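会自己回来的书

阿亚图·内加什跟我讲那本书的时候，我正在对账，所以前半段没怎么听进去。后半段我听进去了，就放下了笔。

“你再说一遍。”

“它会回来。”她说，“借出去，丢了，过一阵子又在架子上。前后三回了。”

“谁还的？”

“没有还书记录。”

“那就是有人还了没登记。”

她看我的眼神，跟我母亲看我的眼神一模一样，意思是这个人没救了。我在Urnarero阅览室做了六年，这种眼神收过不少。有人说二楼的暖气片会应声，我去拧了阀门，不应了。有人说靠窗的位子坐着写东西特别顺，我坐了一个下午，写出一份催款函，措辞也没比平时好到哪里去。

我叫因玛库拉达·托莱多，登记簿上写全名，平时大家叫我因玛。阅览室在Kendodmont街的一栋老楼里，楼下卖灯具，楼上不知道做什么，总有人拖椅子。我们的藏书是1,565册，这个数字是我自己点出来的。在我之前，墙上的介绍写的是“两千余册”，我问前任那个“余”是怎么来的，他说气氛。

书是蓝皮的，原先属于阿曼凯·努涅斯。努涅斯教了一辈子地理，去世前把书全给了我们，装箱的时候还在箱子上写了先后次序，好像我们会照着次序去读。我没见过她本人，只听过她的事，而她的事听起来都差不多：她记得每个学生坐哪里，她闭着眼能画出一条河的全部支流，她从没丢过一本书。最后这条我尤其不信。谁没丢过书呢。不承认的人，多半是把书借给了记性更差的人。

“从没丢过。”阿亚图说，“她的书都认得路。”

“书没有脚。”

“我没说它走回来的。”

“那你说它怎么回来的？”

她想了想，说她不负责这部分。

我去查了登记簿。第一次借出是在两年前的冬天，借书人签名潦草，像一根头发掉在纸上。逾期，催了两次，没有回音，我的前任在旁边写了个“失”。隔了三页，同一本书又借给了另一个人，中间没有任何一行解释它怎么从“失”变成了“在架”。第二次的情形差不多。第三次是我经手的，这就有点难堪了。我记得自己写过那个“失”字，笔画很重，因为那天我在生Rolland的气。

Rolland是给我们供应家具和文具的铺子，老板凯迪尔·哈杜是个乐观的人，乐观到了妨碍交货的程度。他许诺的东西总比送来的东西好一点。那天他送来的是一个灰色的金属架子，两头各一块立板，上面用一排交叉的铁条连着，一拉就长，一推就短。他管这叫“会呼吸的书架”。

“这是个书立。”我说。

“书立是死的，它是活的。你书多，它就宽；书少，它就窄。”

“要是没有书呢？”

“那它就收起来，等着。”

账单上写着464。我问他一个等着的书立凭什么值这个价，他让我听铰链的声音，说你听，一点杂音都没有。我听了。楼上正好在拖椅子。

架子后来还是留下了，放在里间那张方桌上，专门摆努涅斯的书里最常借的几本。我不喜欢它。它总是比书宽一点，或者窄一点，书要么挤着，要么斜着往旁边倒，谁拿走一本，剩下的就跟着躺下去，还得有人来推。凯迪尔说要每天调，像给钟上弦。我说我雇的是管理员，不是钟表匠。他笑了，我怀疑他没听出来我在抱怨。

那年五月，蓝皮书第四次被借走。借书人叫阿扎德·阿克巴里，学水文的，人很瘦，背着一个比自己宽的包。我把书递给她之前多留了一个心眼：用铅笔在最后一页的右下角点了一个点，小得跟灰尘差不多。然后我把日期、时间、签名都看着她写清楚，又请她把电话念了两遍。

“这本书很贵吗？”她问。

“不贵。”

“那它很重要？”

“据说它会自己回来。”我说，“我想看看它怎么回来。”

她把书翻过来看了看底下那张小标签，又翻回去，说那她就不用还了。我说你还是要还的。她说她开玩笑。我说我也听出来了。

期限到了，她没有来。我打过去，电话通了没人接。第二天再打，是空号。我把这件事告诉阿亚图，阿亚图给自己倒了一杯茶，喝之前说：“等着吧。”

我最讨厌等着。等着是把道理交给别人去证明。我做了几件实在的事。先去了阿克巴里登记的地址，是一栋学生宿舍，门房说这个名字的人搬走了，去了哪儿他不清楚，他只清楚她欠一把钥匙。接着我把书架一层一层理了一遍，怕是谁顺手插错了地方。还把里间的门锁换了，花了200，收据夹在账本里。钥匙一共两把，我一把，阿亚图一把。换锁那天阿亚图站在旁边看，问我防谁。

“防好心人。”我说。

我的推断是这样的：努涅斯生前教过的学生满城都是，其中某一个，或者某几个，知道她爱惜书，碰见了流落在外的就悄悄送回来，不想留名字，也不想让她“从没丢过书”的名声坏在我们手上。这个推断没什么神奇的地方，我很满意。它只有一个毛病，就是我找不到这些学生。我问过几个常来的老读者，他们都说有道理，然后都说不是自己。

凯迪尔也有一个推断，没人请他发表。他认为是架子的缘故。

“你把书拿走，架子就空出一块，对吧？空着就有一股劲儿。它想收回去，又收不回去。”

“那是因为你的铰链太紧。”

“所以我说有劲儿。”

我告诉他，第一次和第二次丢书的时候，这个架子还在他店里。他愣了一下，说那可能是前面两次另有原因。我至今认为这是他说过的最老实的一句话。

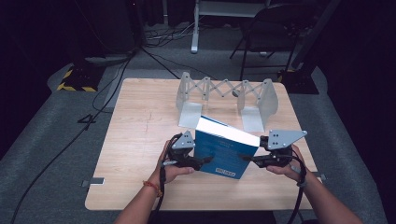
第四次回来是在一个上午，十点刚过，我在外间给灯具店的人开门，他们来借梯子。等我进里间，事情已经是这样了：我没有看见它来，只看见它在。浅色木头的方桌还是那张方桌，桌面上几处小擦痕我都认识，灰色的架子立在靠里的半边，两块立板分得很开，铰链下面空着一段桌面，而蓝皮书就在架子前头，竖着，往后仰着一点，书页的白边朝上。它没有进到架子里面去。我后来对凯迪尔强调了好几遍：没有进去，在前面。要是你那股劲儿当真管用，它总该进去吧。封面靠下的地方，蓝白两色的小标签也还在，我先看的就是它。

我把书拿过来翻到最后一页。右下角有一个点。

我先是高兴，然后不高兴。一个点能说明什么？纸上的点多了。我当时图省事，点得太小，现在分不清那是我的铅笔还是一粒纸里的杂质。我拿橡皮去擦，心想擦得掉就是我的，可橡皮刚碰到纸我又停住了，擦掉了我就没有证据了。我在那儿举着一块橡皮，举了挺久，灯具店的人在外间喊，说梯子少一个脚垫。

“是不是那本？”阿亚图问。

“标签是那个标签。”

“那就是那本。”

“标签可以换。”

“谁会去给一本地理书换标签？”

这个问题问得好，我没有回答。我问她早上有没有进过里间，她说进过，拿茶叶。有没有看见书？没注意。窗户呢？窗户关着。钥匙呢？她从口袋里掏出来给我看，钥匙圈上还挂着她女儿做的一只毛线鱼。

我得承认，那一刻我怀疑过她。她有钥匙，她喜欢这个故事，她比我早到。我甚至把话都想好了，打算说得轻一点，像顺口一提。可是书在阿克巴里手里，阿克巴里的电话是空号，阿亚图要把它拿回来，就得先找到一个连门房都找不到的人。她为了一个故事会费这么大的事吗？她连茶叶都懒得换个近点的地方放。

我没有说。她大概也看出来了，因为她那天中午没有叫我一起吃饭。

下午我坐在里间，把那本书从头到尾读了一遍。我在这里做了六年，这是头一回读努涅斯的书。讲的是河，内容很旧，好几处地名早改了。她在页边写了不少字，铅笔，字很小，多半是驳斥作者的。“未必。”“谁量的？”“这个数从何而来？”有一处说某条河全长2,583公里，她在旁边画了一道线，写：“从哪里算起？”

我看着这句话看了一会儿。

一个人闭着眼能画出所有支流，却在书上写“从哪里算起”。讲她故事的人怎么不讲这个？我把前面几条批注又看了一遍，越看越觉得她不会同意他们说的任何一件事。她要是听见有人说她的书认得路，大概会在旁边画一道线。

快到关门的时候，凯迪尔来收架子的尾款。我把书给他看，照例强调了位置。他蹲下去看架子，看了这边的立板，又看那边的，拉开一点，推回去一点。

“是有点紧。”他说。

“我早就说了。”

“我给你上点油，不收钱。”

他上油的时候滴了一滴在地毯上，灰地毯，看不大出来，我还是让他擦了。他一边擦一边问我，那这本书我打算怎么登记。我说还没想好。前几次都是空着，什么都不写，我不愿意也空着。写“归还”，归还要有归还人。写“找到”，可我没有找它，准确地说，我找的时候它不在。

阿亚图穿好了外套，站在门口等我锁门，中午的事好像消了一半。她说：“你就写‘回来了’嘛。”

“那是你的说法。”

“那你写你的说法。”

我翻开登记簿，找到阿克巴里那一行。“失”字我这回还没来得及写，格子是干净的。我写了“在架”两个字，想起它明明在架子前面，又划掉，改成“在桌上”。时间写十点零几分，经手人那一栏我签了自己的名字，后面打了个问号。问号很小，我又描了一遍，描成别人也看得清的大小。

第二天早上有人打电话来，问蓝皮的那本在不在，想借。我问是哪一位，对方说了一个姓，线路不好，没听清。我让她再说一遍，她说她下午过来。

我去削了一支铅笔，这次打算写一个完整的字。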